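Waltetti (robot arm)

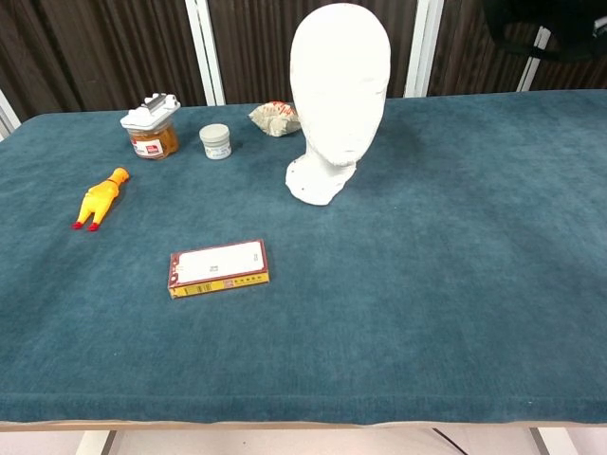 Waltetti is a homemade tabletop robot arm built in a shared workshop in Stuscombe by Orsolya Kiss and Behrouz Heydari. Five joints, hobby servos, printed links. It picks up small household objects and moves them from one side of a table to the other. The test table has a teal-blue felt cloth, chosen after bare board let light things skid, and the usual objects are a mixed lot: a yellow rubber chicken, a small cardboard box with red Chinese characters on its yellow side, jars with white lids, a crumpled paper packet, a white mannequin head. The head is the tallest and gets used for reach and clearance. The chicken is the one most runs fail on.

History

Started as a drawing by Kiss, who wanted an arm that would fit in a car trunk. First version had a plywood base and tipped over at full stretch. Second version, switched on February 16, 2022, had a steel plate underneath and has stayed put. Heydari rewired it in March after a connector melted. Honeylyn Enriquez wrote most of the control code, later rewritten in part by Bienvenido Tan, and the two versions are still not fully merged.

Design

Reach is 60 cm from the center of the base. Rated load 500 g, though the wrist sags well before that and the builders recomend staying under half. Two fingers, rubber pads glued on, replaced when they peel. The shoulder uses 2 servos side by side; everything else has one. Power comes from a bench supply. Battery pack planned, never finished.

Software

Runs on a small single-board computer. Positions are taught by hand: move the arm, press a key, move again. Up to 16 points per routine in the Enriquez code, no fixed limit in Tan's. Camera support was added later and is patchy under the workshop lights.

Name

From a misspelled label on a parts drawer. Early notes call it Sukier, which is now the name of the gripper only.

Known problems

Elbow drift when warm. Soft objects get squeezed too hard, then slip. Base bolts work loose and need checking befor each session. Felt lint gets into the finger hinge.

See also

Lecomte (turntable built for the same workshop)
Sukier gripper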